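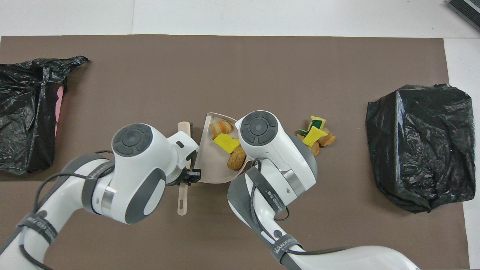
Filed under: Hip-Hop / Mixing & Production

Been going back and forth with Zhiqiang Zhong over the loudness of the new Jondotov record, so I'm putting my measurements in one place. Thread.

Scope first. I compared the streaming version of "Skandmont" with the vinyl rip Maja Zieliński posted in February. Same song, same verses, two different masters. I have no opinion on which rapper wins the guest verse. Ask someone else.

The streaming master is limited hard. The kick and the 808 hit the ceiling together on every downbeat, and the limiter pulls the vocal down with them. You can hear it most in verse two, where the last word of each bar drops back.

The low end is built on a 52 Hz fundamental. On a phone speaker you get none of that, only the harmonics, and whoever mixed this knew it. There is a saturated copy of the bass an octave up, panned center. It's clean work.

The vinyl cut has the sub summed to mono and the top end rolled off. Normal practice. What I didn't expect is that the ad-libs are lower on the vinyl. A mastering engineer can't easily do that from a stereo file, so I assume they were sent stems.

Zhiqiang's position is that the ad-libs are at the same level and the EQ makes them sound quieter. I nulled the two versions against each other after time-aligning them. The ad-libs are the loudest thing left in the difference file apart from the hi-hats. EQ alone would leave some of the lead vocal at a similar level, and it doesn't.

Alignment note for anyone repeating this: the turntable drifts. I had to re-sync at 3 points in the song. If you line up the first kick and walk away, the outro nulls to garbage.

Credits on the sleeve list Viorica Janevski for the mix and Azra Janevski for vocal production. No mastering credit for either format. The streaming page lists only Brinkmann, and doesn't say what he did.

Nermina Krasniqi asked about the sample in the intro. It's pitched down and I can't place it. The strings sit a little flat of the piano, which suggests it came off tape or a record running slow. There's a door or a drum case closing at the loop point. If you know it, reply with the title and pressing.

Next up is the instrumental, same method. I want to see if the limiter behaves with the vocal out of the way.

Last updated October 20, 2022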